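Notebooks > Workshop > Tables and fittings > December
4 min read

December, morning. Light table, cup and basket

Carrying on from the last entry. I want the tabletop finish sorted before we set up the rest of the room, and I want the cup and the wire basket to have a fixed place so that we stop moving them every time somebody needs the surface.

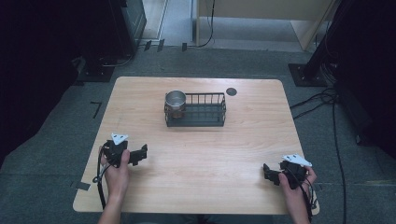
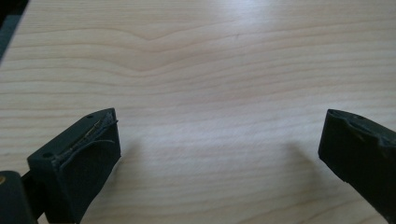
Went over the top with a damp cloth first, then a dry one, working along the grain. No soap this time. Urmila thinks the soap is what left the film we had in November, and I have no better idea, so water only until we know. After drying I looked at it with the overhead lights off and only the window, then with the lights on. With the lights on you can't judge anything near the middle because of the glare. Window light from the side is much better. Note for whoever does the next one: check it from a low angle and go around all the sides.

Found one ring, faint, the size of the cup base. Rubbed it with the dry cloth for a minute and it went. I would still like the cup kept in the basket and off the wood when nobody is using it. The basket base is flat and solid, so a drip stays in the basket if it is a small one.

Basket position. Left it toward the back, where it doesn't get in the way of people's arms. Jamie asked for it to be beside the grommet hole and not over it, so the hole stays free if we ever want to run a lamp cord through. Fine by me. The cup goes in the left end. That leaves the rest of the basket open for whatever we decide to put in it, probably the cloths and the Yeoman pencils. I don't want it used for screws. Small screws go straight between bars like that, and then they are in the carpet.

Slide test. Jamie was worried the basket would mark the finish if it got pushed. Did 20 pushes on the spare board, same finish, basket with the cup in it, one hand, a hand's width each way. Wiped the board and looked at it in window light. Could see 3 short lines, all at one end of the track. Ran a fingernail across and couldn't feel them. Turned the basket over and there was a bit of grit stuck on the underside. Wiped it off, moved to a clean part of the board, did another 20, no lines. So the grit did it. Wipe the bottom of the basket before it goes down.

Jamie wants felt pads anyway. The Stevon ones we have are too thick, and the basket rocks if one comes off. Thin ones are on the list. Until they come, lift it, don't push it.

Grain. Spent longer on this than I should have. There is a spot where the lines dip into a shallow V and come back up, and I had it down in the earlier notes as a possible scratch. It is in the pattern. Crossed that out in the old entry. If you are looking for scratches, learn where that spot is first. A real scratch will mostly cut across the lines, and it shows up better under a fingertip than by eye.

Edges and corners. Rounded corners all sound, nothing lifting. Pressed along the front edge with my thumb, since that is where forearms rest all day and where the last table started to go. Solid everywhere. Will repeat in a month.

Floor. The black tape on the carpet stays for now. It is there so the table goes back to the same place after vacuuming. One of the pieces is starting to curl and should be pressed down or replaced. Use the cloth tape from the Irkcombe order, the shiny one leaves glue in the carpet.

Cup. Washed and dried it. The tint low down on the side looks like a reflection from the wood to me, but Urmila says it looked the same on the sink counter, which is white. Tried the baking soda paste on the lower half, rinsed, dried, no difference that I could see. It doesn't bother me. If it bothers anyone else there are more cups in the Surkier box, item 288 on the stock sheet.

Afternoon. Came back to the table after lunch. Somebody had put a mug straight on the wood. No ring this time, wiped it anyway. Wrote a card, "cups in the basket please," and will find a place for it that isn't the tabletop.

To do:
Thin felt pads (Jamie)
Press down or replace the curling tape
Ask Urmila which soap it was in November, and put the name in here
Try the plain wax on the spare board, one half only, and leave it 3 days before touching it
Move the spare board off the radiator shelf, it is starting to bow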